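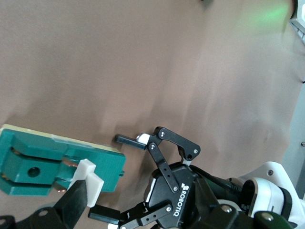

Figure 4-2. Wrist camera view: Robotiq gripper with fingers open, printed part at left.

4.3 Teaching the approach position

This section applies to the Grostus fixture kit used with a two-finger adaptive gripper. Complete the base plate alignment in 4.2 first.

1. Set the controller to manual mode and limit arm speed to 40 mm/s.

2. Open the gripper fully. Both fingertip pads must be clear of the printed part before the arm moves.

3. Jog the wrist toward the part until the camera shows the part on the left and the gripper body on the right. Stop with a gap of 60 mm or more between the gripper and any fixed surface.

4. Check the view for the copper-colored pins in the green part. If neither pin shows, rotate the wrist in small steps.

5. Select Save Point and enter APPROACH_1.

6. Back the arm off 130 mm, then run to APPROACH_1 three times. Compare each view with the first.

CAUTION: Do not close the fingers on the pins. Side load can bend them. Grip on the printed body only.

NOTE: A wrinkled backdrop does not affect point teaching. For automatic part detection, pull the fabric flat and block stray light before calibrating (see 5.1).

NOTE: Error 432 during step 6 means the saved point is outside the work area. Delete the point and repeat from step 3.

Go to 4.4 to set the grip force.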